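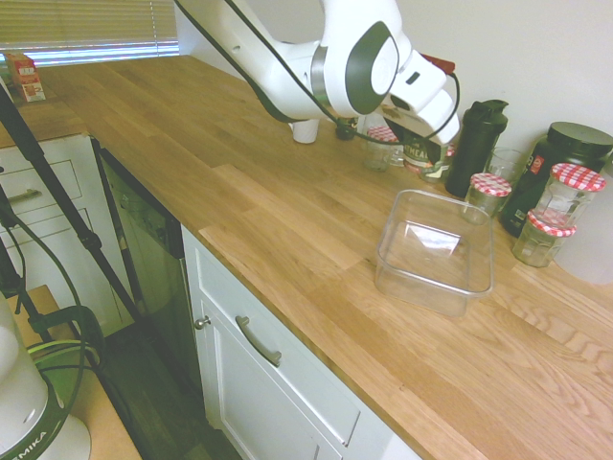
phi_kidon
Wir planen für den Küchenaufbau in Miselberg den zweiten Arm und müssen bis April die Beschaffungsliste abgeben. Offen ist vor allem der Greifer. Der Parallelgreifer von Irport liegt bei 2.532 Euro netto, der Satz Ersatzfinger kommt mit 519 Euro dazu. Gearbeitet wird an einer normalen Arbeitsplatte aus Eiche, die Gefäße stehen dicht an der Rückwand: kleine Gläser mit rot-weiß kariertem Deckel, ein hoher schwarzer Shaker, eine große schwarze Dose mit Schraubdeckel, davor die offene Kunststoffbox. Reicht dafür ein Greifer mit mittlerem Hub oder gleich die große Ausführung?

O. Rajput
Die große Dose bestimmt den Hub, alles andere ist unkritisch. Durchmesser messen, 10 mm Reserve je Seite, dann ins Datenblatt schauen. Ersatzfinger würde ich auf jeden Fall mitbestellen, die Beläge sind Verschleißteile.

kabelbinder51
Sehe ich anders. Die Dose kann man oben am Deckel fassen, der große Greifer bringt Mehrgewicht und geht von der Nutzlast ab. Zwischen den Gläsern ist wenig Platz, da stören breite Finger mehr, als der Hub nützt. Plant lieber bis zu 400 Euro für eine ordentliche Kabelführung ein – die Schlaufe am Handgelenk bleibt sonst irgendwann an einem Glas hängen.

O. Rajput
Am Deckel fassen geht nur, wenn er fest sitzt. Für den Dauerbetrieb plane ich so etwas nicht ein. Bei der Kabelführung Zustimmung.

Felicidad Gatchalian
Zwei Punkte zum Budget. Erstens: Stativ und Klemmen stehen bei uns unter Verbrauchsmaterial, das wird bei der Prüfung gern gestrichen. Besser als eigene Position führen. Zweitens: Der Flansch des zweiten Arms muss zum ersten passen, sonst braucht ihr zwei Adapterplatten und doppelte Ersatzteile.

phi_kidon
Flansch ist identisch, habe ich geprüft. Deckel messe ich morgen nach. Kabelführung kommt auf die Liste, beim Hub warte ich das Maß ab.

kabelbinder51
Dann bitte das Maß über dem Deckelrand nehmen – der steht bei solchen Dosen oft über.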